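Section 4. Running the two-arm table on open day

I wrote this part after our June open day at Furnerport, when I had to learn most of it with a line of visitors waiting at the door. If you're giving the Morsy demo for the first time, read it the night before - it's short, I promise!

1. Wipe the tabletop and let it dry. Old scuffs don't matter, but crumbs do.
2. Switch on the left arm, then the right, and wait for each one to finish its self-check.
3. Run the Stestent warm-up routine at half speed. I like to do this before anyone comes in (it looks dull, and people ask if that's the whole show).
4. Put one object near the middle of the table, flat, with clear space on both sides. Start with something small that sits still.

Note: Keep everything else off the table. I once left my keys there and spent ten minutes of the demo explaining why the arms wouldn't start.

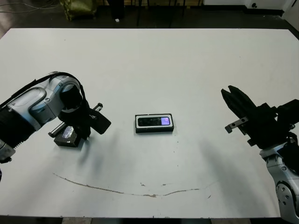 5. Ask your visitors to stand behind the floor tape, 2 paces back from the table edge. Kids will creep forward, so say it again halfway through.
6. Press Start and keep a hand near the stop button the whole time.
7. Talk while the arms move! Folks love to hear what the thing is trying to do, and a miss is just as much fun for them as a clean pick.

Caution: Never reach in to straighten the object while the arms are live. Press Stop, wait for the light to go steady, then move it.

8. After 16 runs, pause and check the finger pads for dust. Bralemach rates a set of pads for 3,000 picks, but I swap ours sooner on busy days.
9. When the last group leaves, send both arms to rest before you cut the power. Write the run count in the log, and if a pad looks worn, put that down too.

Bralemach demo guide | Questions? Ask at the Furnerport front desk | © 2019 Bralemach | Back to top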